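Home Browse Robotics Unanswered Tags Log in

Bowl stacking: is remote control worth it over moving the arm by hand?

Min-kyu Oh

We're teaching one arm to sort and stack plastic dishes. My boss read the Adoton brochure, which promises a reliable stacking skill from 100 demonstrations, and wants to buy their remote control kit. At the moment we guide the arm by hand. I don't believe the number and I'm not sure the kit fixes anything. Has anyone compared the two on the same job? This is the kind of table I mean.

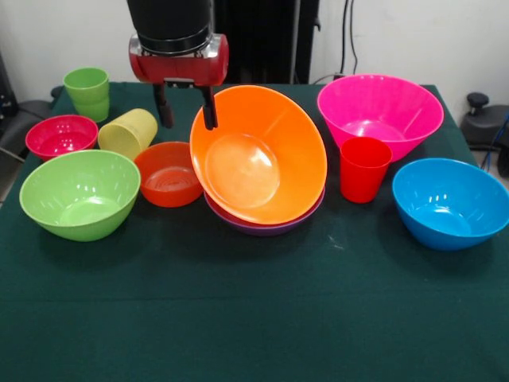 Gripper at the rim of the orange bowl, purple one underneath.

My worry is the rims. When I push the arm around myself I can feel it when a finger catches on a bowl. With a controller I'd be guessing from a screen. But the hand-guided recordings have my own arms all over the video, and I doubt a policy trained on that will cope once I step away.

Posted November 1, 2024

bratu_bench

You're right to doubt the 100. We logged 3,426 demonstrations on kitchen items before I'd have let a visitor watch, and plenty of those were junk. The brochure number probably means one bowl, one cup, same spots every time. Ask them what happens when a cup is lying on its side, or when one bowl is already leaning on another. Those are separate problems and a demo reel can skip both.

On your real question, we did 133 runs each way. Hand guiding was faster to learn and gave nicer contact. Remote control gave cleaner video, and that mattered more when we trained on images. I wouldn't call it a fair test, as the same person did the hand runs first and had practiced by the time he got to the controller.

One thing to check before you spend money is your second view.

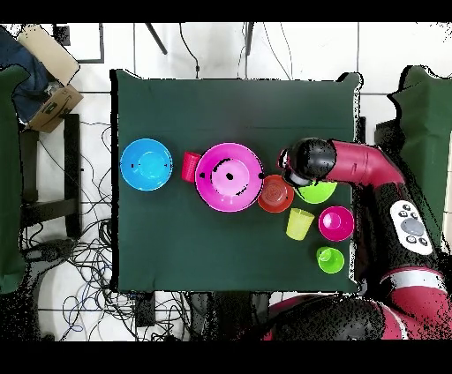
2 min read

From up there the gripper hides a good part of the green bowl. If the person with the controller is working off that view alone, they're placing a finger on a rim they can't see. Buying a kit won't change that – you need a view from the side as well, and you need the operator to use it. Ours ignored the side view for a week and then blamed the lag.

I'd also keep the failed grasps, labeled as failed. Vendors tend to count only the good ones.

Voto_user4

just get the Ovport controller, works fine for us. never tried bowls though

Min-kyu Oh

Thanks, bratu_bench. I'll ask Adoton about the tipped cup and the leaning bowl before anyone signs anything. If they answer with another video I'll take that as a no. @Voto_user4 what do you use it on?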